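Ranatmont wrapping cell

The Ranatmont wrapping cell is a two-arm robotic work cell used for handling cut flowers, sheet materials and small household goods. It is the second of three cells built to the Feson table plan and is mainly known for its written upkeep routine, which was later adopted for the cell at Wostov. The routine covers the table surface, the arms, the gripper fingers and the cables.

Layout

The cell consists of a rectangular table in a walled enclosure, with both arms mounted at the near edge. The arms are set far enough apart that each can reach the middle of the table without crossing the other. Aluminum rail runs along the front of the table. A fixed camera covers the whole table, and a small camera at the wrist gives a close view between the fingers.

The table is covered with a printed sheet held down with tape. The sheet is replaced when it tears or when the tape no longer holds it flat, as a raised edge can catch a finger during a low pass.

Setup

Setup begins with the arms powered down and resting. The operator checks that each base mount is tight, then turns on one arm at a time and moves it by hand through its full reach. The position of each joint is compared with the stored values. If any joint differs, the arm is returned to its rest position and the check is repeated before work objects are placed on the table.

Objects are set out last. Paper is unfolded and laid in the shared area between the arms, and vases and baskets go toward the back. Fold lines in new paper are left as they are, but a sheet that will not lie flat enough to be gripped is exchanged.

Cable care

Each arm has a cable that runs from the wrist back toward the base, fastened with small ties and left with enough slack for the wrist to turn. Most of the repairs recorded in the first year concerned this cable. Under the Ristić schedule, named for the workshop that drew it up, the ties are inspected every 300 operating hours and the cable itself is replaced at 2,000. A cable that rubs against a side wall is rerouted at once, whatever its age.

Gripper fingers

The fingers are wiped with a dry cloth at the start of each shift. Plant sap and tape residue are the usual causes of a poor hold on thin stems. After cleaning, the gap is opened fully and closed again to confirm that the tips meet evenly. Worn fingers are changed in pairs, and the open and closed positions are then stored again. A log of finger changes has been kept since October of the first year and held 128 entries at the last count.
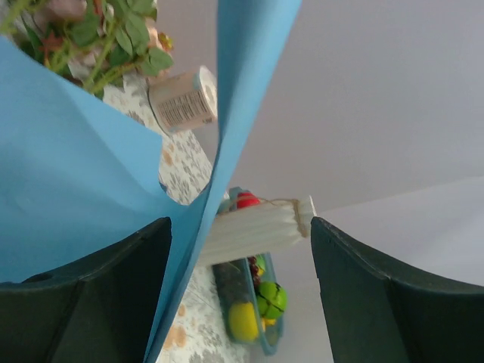
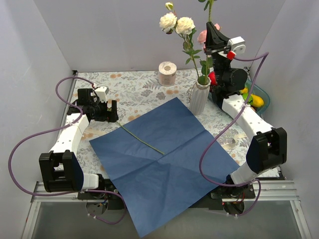 The cell with blue sheet material, flowers and a teal container of artificial or real produce on the table.

Last changed 3/30/20

The routine was revised once, when the joint check was moved ahead of the camera check.

Related articles
Feson table plan
Ristić schedule
Wostov cell
Gripper finger wear

Search this site Go
Shares 14 Comments 2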